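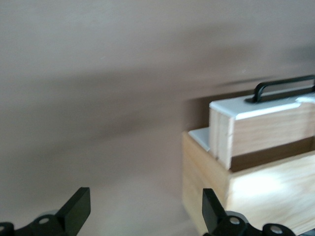
Noswood Handling Cell

The Noswood cell lifts and places wooden boxes, blocks and handled lids at a packing bench. It is supplied by Lekmont and has been in use at the Tustville works since August.

Reach: 792 mm
Bench length: 1595 mm
Programs stored: 424

Staff at Tustville no longer carry out repeated lifting. Each shift of four now sets up the work, checks finished boxes and decides when the cell should stop — a duty that remains with people at all times. Training is given on site before first use. Enquiries about staffing and shift patterns should be sent to the Lekmont service desk.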